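Kirkegaard Court Residents' Association
Minutes of the October general meeting

The meeting opened at 7.05 p.m. in the ground floor lounge. Seventeen flats were represented and the meeting was quorate.

1. Minutes of the previous meeting
Approved, with one correction: under item 4, "east stairwell" should read "west stairwell".

2. Window cleaning
The Chair reported that the contract with Luken ends in March. Luken has offered a renewal at £240 per visit, inside sills excluded. A second quotation has been requested from Zalia and had not been received at the time of the meeting. It was agreed to defer the decision. Residents of the upper floors asked that notice of visits be posted in both lobbies.

3. Bicycle store
Two members reported that the door on the Pommont Road side does not close fully. The managing agent has been informed. It was resolved that bicycles without a tag at the end of the month will be moved to the rear yard and held there for 180 days.
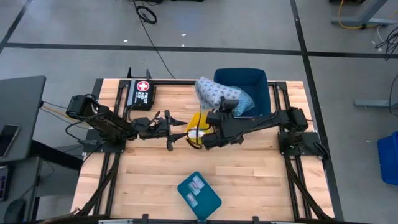 It was further resolved that tags be available from the Secretary at no charge, limited to 2 per flat. A proposal to fit wall hooks was discussed and withdrawn.

4. Garden
The lower bed will be replanted in spring. Members were divided on whether the laurel should be cut back or taken out. The matter will be put to a vote at the next meeting.

5. Any other business
A complaint about noise from the bin area before 6 a.m. was noted. The Secretary will write to the collection firm.

The meeting closed at 8.20 p.m.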